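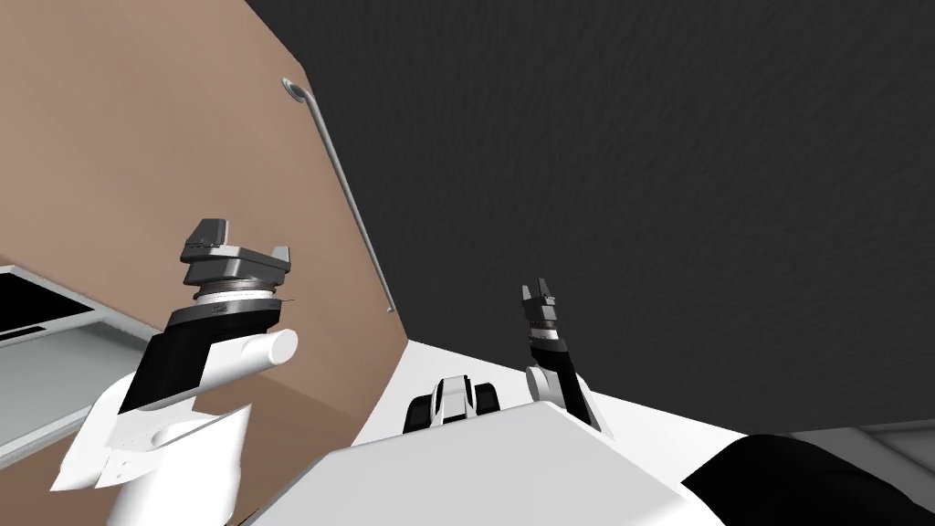
My upstairs room is dark on one side – which paint for the other wall?

Hello to all. I moved in August to a rented house in Grolthorpe and the owner gave me permission to paint one room upstairs. It is a small room for reading and sewing. The window faces south, so in our part of the world it gets little direct sun, and in the afternoon I already need the lamp.

The long wall was painted very dark by the tenant before me. I like it and I want to keep it. My doubt is what to do with the short wall beside it. My sister says everything white, my neighbour says everything the same dark colour. I have a budget for one can and I don't want to do the work two times. I also don't know if I must use primer, because the short wall has a kind of shiny old paint on it, maybe enamel. If I scratch with my nail, nothing comes off.

The room is 3 metres long on the dark side. Ceiling is white and it stays white. Thank you for reading, and sorry for my English.

Stamatia Konstantinidis

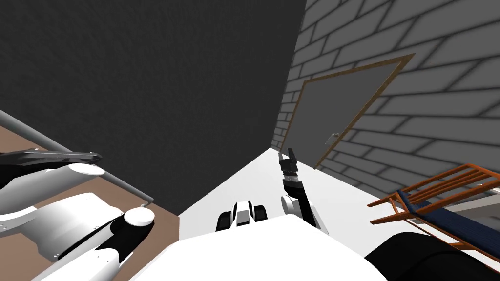 Posted by Apostolos Moschos, 4:40 pm

Dear Stamatia, I painted many rooms in my life, most of them for family, so please take this as the opinion of an uncle and not of a tradesman. First the shiny paint. If it is enamel, you can't put water paint directly on it, it will peel like the skin of a boiled potato. Wash the wall with sugar soap, rinse, let it dry until the next day, then sand it lightly with 300 grit paper. But before any sanding, ask the owner how old the paint is. In old houses there can be lead in it, and then you must not make dust at all. You can buy a test kit in the hardware store.

About the colour, I would not go with pure white. Beside a very dark wall a pure white looks blue and cold, and in a south room even more. A pale grey is much softer for the eyes. A charcoal wall meeting light grey brick in the corner, like the pair above, is the kind of contrast I mean – strong, but still calm. You don't need brick for this, of course, flat plaster takes the same grey very well. Ask for a grey with a small drop of yellow or brown in it. In the shop they will call it "warm grey", and each company has its own, so bring home the little sample pots and don't trust the paper cards. Paint a piece of cardboard with two coats, put it on the wall and look at it in the morning and again with the lamp on. I made my choice in the shop one time, under their lights, and my wife lived with a green hallway for 2 years.

For the line in the corner: put the tape on the dark side, press it with a spoon, and paint first a thin layer of the dark colour over the edge of the tape. When it dries, paint the light colour. The dark closes the small gaps and the line comes out straight. Pull the tape while the last coat is still a little soft.

One can of 4 litres should be enough for a short wall with two coats, and something remains for repairs.
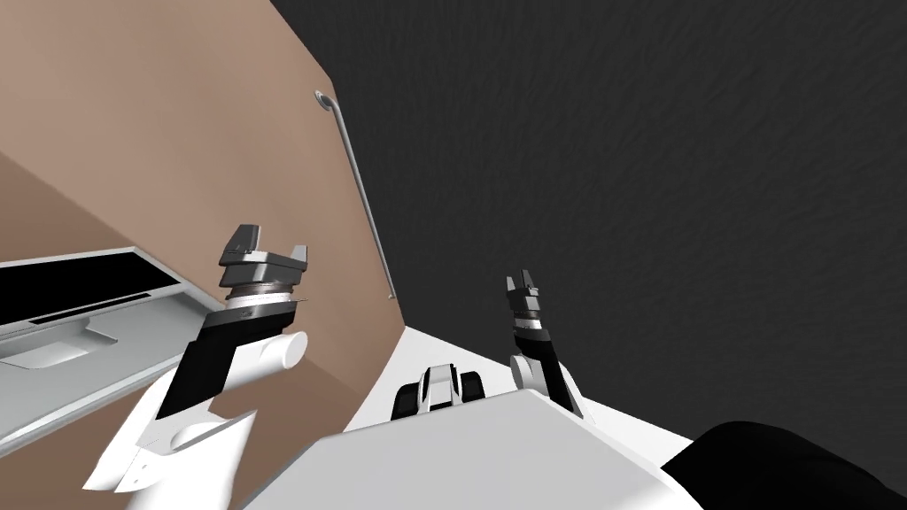
by Melina Zervas » 7:15 pm

I agree with Apostolos about the preparation, but I don't agree with grey. My flat in Bandlow also has a room without sun, and I had grey there, and every winter I felt like I was sitting inside a cloud. Now it is a light brown, something between sand and milk coffee, and the room became friendly. With a dark wall next to it the brown looks richer than you expect from the small sample. Only be careful that it is not too pink. Put your sample beside a brown paper bag, and if it looks pink next to the bag, choose another.

Please use primer, the kind for glossy surfaces. It smells, so keep the window open and sleep in another room that night. I waited around 16 hours before the first coat, but read the can, each product is different. If the room is cold, wait longer.

Also the sheen is important. For a wall where you will have a chair or a sewing table, take low sheen or satin. Flat paint is beautiful but every touch of the hand leaves a mark, and when you clean the mark, you have a shiny spot in its place.

And write to the owner the exact colour name before you start! Permission by telephone is easy to forget for both sides.

Ourania Antoniadis wrote:

Just paint it white, you can always change it later. Curtains make more difference than paint anyway.

Contact the moderators | © Balaskas Home Help | Back to top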